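Packaging and Handling: Evening Course
Handout 4 — Choosing a container

Before this session you should have read Handout 3 on labels and weights. Bring your worksheet from last time, as we will use the same parcel sizes.

1. What a container has to do

In ordinary use a container is asked to hold goods together, keep them from harm, and let somebody move them. Most poor choices come from thinking about the first of these and forgetting the others. A deep box holds a great deal, but if the goods are small and heavy it may be too much for one person to lift, and the items at the bottom carry the weight of everything above.

It helps to separate two terms. A primary container touches the goods. A secondary container holds a number of primary ones. A tub of screws is primary. The crate that carries the tubs is secondary. The same object can be either, depending on the job, and in the exercise you should say which you mean.

2. Load and volume

Work out the load before the volume. In the Skustonton stockroom case the bins were bought by size, and staff filled them because there was room to fill. A full bin of paper goods weighed 8 kg and caused no trouble. The same bin filled with metal fittings weighed 30 kg and was being carried by one person up a short flight of steps.

The change they made in March was a fill line drawn inside each bin, set at a different height for each type of stock. No new bins were bought. Note that a fill line only works if the label on the outside agrees with it.

3. Openings, edges and grips

Square corners use shelf space well but are harder to wipe clean, and dirt collects where the walls meet. Rounded corners lose a little space and are easier to clean.

A turned or thickened rim stiffens the top of an open container, where the walls would otherwise bow outwards under load. Check the rim first when you look over old stock. Splits often start there, or at the corner of a cut handle.

Handles cut through the wall weigh nothing and do not catch on shelving. They do let in dust, and small goods can fall out if the bin is filled above them. Added handles avoid this but can break off.

4. Small finished goods

Cases, covers and similar light items are easily scratched and are often packed without their retail box. Lay them on a clean sheet while checking them. A plain pale surface shows up grit and loose threads, though a pale item is harder to see against it. The Plurent packing notes suggest a fresh sheet for every 200 pieces. Treat that as a starting point and change it sooner if the sheet is marked.

Do not tip light goods loose into a deep bin. Use dividers or shallow trays, and put the trays in the bin.

5. Exercise

Read the Hennessy and Pondus order sheets. For each order, choose a primary and a secondary container, give the loaded weight, and say where the fill line should go. Two or three sentences per order will do. If you think an order should be split, show how you would label the parts.
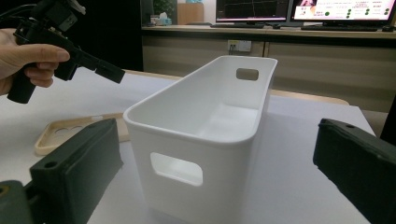
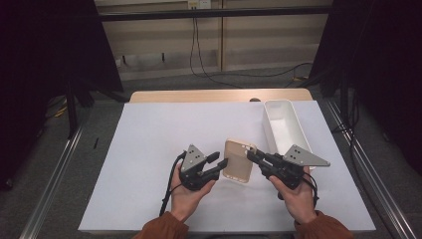
Fig. 2. Open bin with cut handles (first picture); phone case on a white sheet (second picture). See sections 3 and 4.

Next session: stacking and shelf heights. Bring a ruler.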